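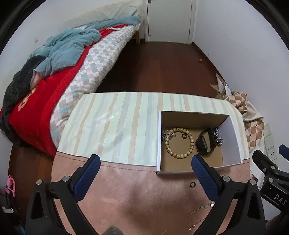 Furkstead Boards > Style and Nostalgia > What did you wear in middle school that you'd pay to have erased?

February 2025
Started by Aileen Buenaventura

We use cookies to remember your settings and show relevant ads. Accept | Manage

Print this thread | E-mail to a friend

aileen_b
My mother is moving and mailed me my seventh grade yearbook. I am on page 87 in a brown velvet choker, brown lipstick and a brown ribbed turtleneck. I look like a breadstick. My theory is that 1996 was the worst year to be photographed. Please share your own so I can sleep.

umo_rider
1996 was a fine year. Try 2003. I had a trucker hat, a tie over a T-shirt, and a belt with so many studs I set off the door at the library. I thought I looked like I was in a band. I played the clarinet.

Ruan Coetzee
The tie over the T-shirt was good and I won't hear otherwise.

umo_rider
You would have been the other clarinet.

evelien_vdb
The 80s people are being very quiet. My sister gave me a home perm in our kitchen when I was 11, for my confirmation. She left it in through an entire movie. In the pictures my veil sits a good four inches above my head.

aileen_b
Evelien, that beats the breadstick.

TaeYangDo
I'm going to disagree with the whole thread. We looked bad, but we looked bad on purpose and with our own money. I saved for two months for a pair of Baluyot jeans so wide they soaked up every puddle between my house and school. My nephew spent $200 on the same jeans last October and asked me if I'd "heard of" them.

Ruan Coetzee
Did you tell him?

TaeYangDo
I told him to hem them. He has not called.

fajardo_a
On purpose? Speak for yourself. My mom bought everything at Rutasberg a size up so I'd grow into it. I did not grow. I wore one purple windbreaker from fourth grade to ninth and by the end it fit me fine, so I guess she won.

umo_rider
Windbreakers are back too, by the way.

fajardo_a
Mine never left – I wash the car in it.

evelien_vdb
Still say chokers were worse than perms. A perm doesn't leave a green ring on your neck.

aileen_b
It was velvet! The green ring was from the mood necklace. Different year, page 41 of a different book, and I'm not scanning that one.

Thread views: 2,043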